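Coursework Assessment Weighting and Essay Length in an Upper-Secondary Literature Module

Project report, Education Studies, second year
Submitted in May

1. Background

The Figueiredo syllabus for English literature allows schools to choose between a written examination and a coursework folder. The folder contains 2 essays with a combined upper limit of 3000 words. This project looked at whether the limit affects how students divide their effort between the two essays, and whether the marking scheme rewards that division.

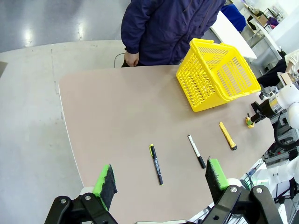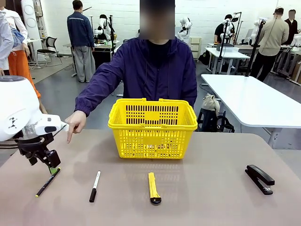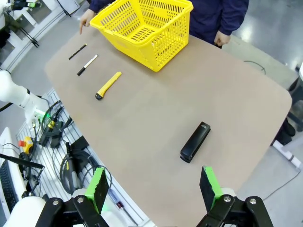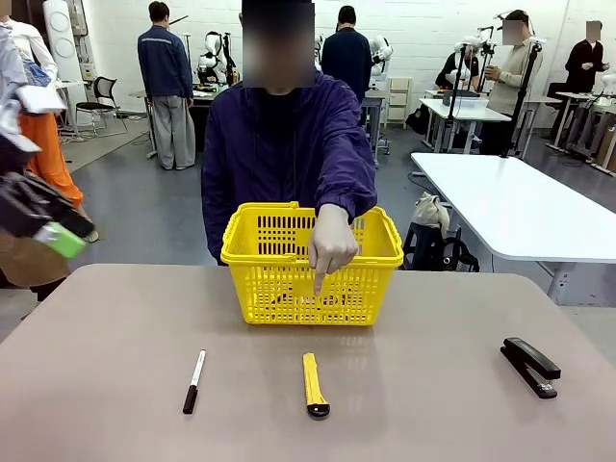 The syllabus gives no separate limit for each essay. A student may write a long response to the drama text and a short one to the poetry text, or the reverse. Both essays carry the same weight in the final mark. The guidance for teachers states only that each essay should be "of sufficient length to show sustained argument," and it does not define sufficient.

2. Material

The sample consisted of 13 folders from one school year, supplied with names and center codes removed. All folders had been marked inside the school and then moderated. The Sikevar comment sheets were included for each essay. These sheets list four assessment objectives: knowledge of the text, analysis of language and form, context, and use of critical views.

Quotations were included in the word counts. Footnotes and bibliographies were left out, following the syllabus rule. Titles were also left out, although the syllabus is unclear on this point.

3. Method

Each essay was counted in the Pimance text tool after conversion to plain text. Hyphenated words were treated as one word. Verse quotations had to be cleaned by hand, as the line numbers printed in the margin had been picked up as separate words.

The comment sheets were then coded by objective. A comment was assigned to a single objective where possible. Comments that addressed two objectives in one sentence were split. General remarks such as "a pleasing response" were not coded.

4. Results

Most folders gave more space to drama than to poetry. The longest single essay in the sample was 2199 words, on a drama text, which left its author 801 words for poetry under the limit. That folder received full credit for context in the first essay and very little in the second. The moderator did not change either mark.

Shorter poetry essays tended to lose marks on critical views. In several of them, one critic was quoted in the opening paragraph and not mentioned again. Marks for language and form did not follow the same pattern. Some of the shortest essays scored well on this objective, mainly where the student had selected one poem and stayed with it.

Context was the objective with the least consistent comments. Some markers gave credit for biographical information placed at the start of the essay. Others described the same practice as "detached from the argument." The Mudau marking guide supports the second reading, but its wording on the first is weak.

5. Discussion

The equal weighting of the essays means that a student who overspends on one text takes a risk on the other. The syllabus does not warn students of this. Teachers may do so in class, but the folders contain no record of such advice, and no interviews were carried out.

The sample is small and comes from one year. Drama was taught before poetry in that year, so the order of teaching cannot be separated from the choice of text. A school that teaches poetry first would be a useful comparison.

The coding was done by one person and was not checked by a second reader. Splitting comments may also have raised the totals for language and form, which often appeared in the same sentence as knowledge of the text.

6. Recommendations

The syllabus should state a minimum length for each essay alongside the combined limit. The comment sheet should have a separate line for how context is used, apart from how much is present. The rule on titles should be settled in the next revision, as should the treatment of epigraphs, which appeared in two of the folders and were counted here as quotations.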